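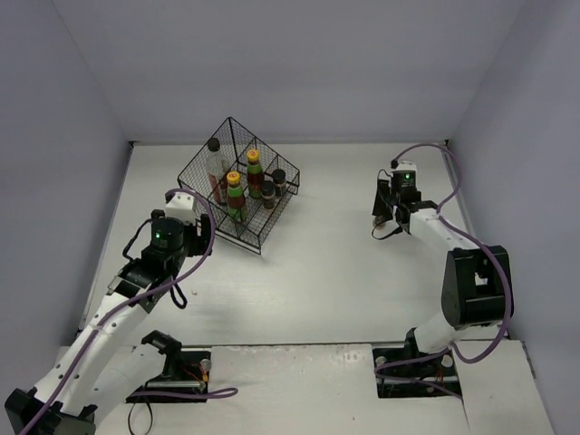 How do you keep a kitchen caddy from turning into a junk pile?

Posted by prustard_fan

Okay so I moved into a smaller apartment in October and lost basically all my counter space. I have one stretch of counter, 44 inches, and that has to hold the coffee maker, the toaster and everything I cook with every day. Oils, vinegars, soy sauce, a couple of syrups, the big salt. I've been keeping them in an old shoebox (don't laugh) and it's soaked with oil on the bottom and starting to smell.

I want to buy something to put them in, but every time I buy an organizer I fill it with garbage inside of a week. Batteries, takeout packets, a mystery key. Do I go with wire, plastic or one of those spinning things? And how do you clean it? My budget is maybe $60 but I'd love to spend less. Also the cabinets are way too high for me to reach without the step stool, so please don't say "just use the cabinets."

Halvard Wikström

Hi! Same problem here, and I've been through all the options, so I'll tell you what happened to me.

I started with a turntable from Skondia. Loved it for a month. Then I spun it too fast one morning and a bottle of fish sauce went over the side and down behind the stove. If you have kids or you're clumsy before coffee like me, get one with a tall lip or skip it.

After that I had a plastic bin, which was fine, except drips collect in the bottom and you don't notice until everything is stuck down. I switched to wire and I'm happy with it. The drips go straight through, so I keep a folded dish towel underneath and throw it in the wash on Sundays. Mine has dividers and I think that's what you need for the junk problem. If each section already has a bottle in it, there's no room for the mystery key! I'd measure your widest bottle before you buy anything – my olive oil tin didn't fit and I had to change brands.

For cleaning, take everything out, hot water and dish soap in the sink, old toothbrush for the corners, then dry it right away. Cheap coated wire will rust at the welds if you let it sit wet. I ruined one that way. Wipe the bottles too while they're out, especially the necks.

And keep the oils away from the stove. They go rancid faster in the heat. I put mine at the other end of the counter and walk the extra two steps.

skala_kitchen

just buy the Nosometti one its like 20 bucks

marnie_b

I'd try owning fewer bottles first. I had 3 kinds of vinegar open and was only using the one. Pour the small stuff into matching bottles if you like that look, but put a strip of masking tape on each with the name and the day you opened it, or you'll end up pouring rice vinegar in your pancakes like my husband did.

For the junk, get a small bowl and put it by the front door. Batteries and keys go in there. It won't fix you (it didn't fix me) but at least the soy sauce has its own spot now.

Oh, and toss the shoebox today. Oily cardboard brings ants, ask me how I know.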